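About Priven House

Priven House is a residential training centre for people who intend to work in hotels, guest houses and private households. We teach the daily care of rooms and the things kept in them: glazed ware, glass, linen, lamps, indoor plants and furniture. The house is owned by Jillow, which also runs our placement service, and is managed by a small teaching staff who live on or near the premises.

Our history

The house opened in March with one course and a single teaching room. Witold Michalski, the first Principal, had spent most of his working life as a head housekeeper and wished to see the trade taught slowly and in furnished rooms. His original course notes remain in use, though they have been revised several times, and the section on laundering has been replaced entirely. Mr Michalski retired from daily teaching but continues to examine at the end of each term.

He was succeeded by Kazuhiro Hirose, the present Principal, under whom the course in the care of plants and decorative objects was added. Mr Hirose also introduced the practice of keeping a written record for every room, in which students enter what has been cleaned, moved or repaired.

Our teaching rooms

Instruction takes place in rooms that are furnished and lit as an ordinary household would be. Each has its own collection of objects, and students are responsible for that collection throughout their stay. Plants remain in place during lessons, and lamps and ceiling lights are kept on when surfaces are being inspected. A polished white surface shows every smear under a good light, and students are expected to look at it from several sides before a task is signed off.

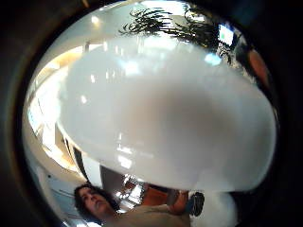

A glossy white surface under the room lights, with dark plant fronds beyond.

The collections were assembled from house sales and from gifts. A large part came to us from the Siddiqui bequest, and the inventory now runs to 2786 entries. Objects that have been chipped or mended are retained for teaching, and a number of them are handled in the first week by every new student.

Courses

The Foundation Course lasts 30 weeks and is divided into three terms. The first covers dusting, washing and drying, together with the safe lifting and carrying of household objects. The second is given to floors, windows and linen. In the third, students take charge of a room under supervision and are examined in it.

Shorter courses of four days are offered to those already employed. These may be taken in any order. Employers who wish to send several members of staff should write to the office well ahead of the start of term, as places in the residential wing are limited.

Theory papers and reading lists are issued through Uninow, our online study service. Printed copies can be supplied on request.

Visiting the house

Prospective students and their families may visit by appointment. Visitors are shown the teaching rooms, the linen store and the residential wing, and may sit in on a lesson where the tutor agrees. We ask that bags and coats be left in the hall and that objects on display be handled only when invited by a member of staff.

Enquiries about admission, fees and placements should be addressed to the Registrar at Priven House.

Page last revised 6/27/24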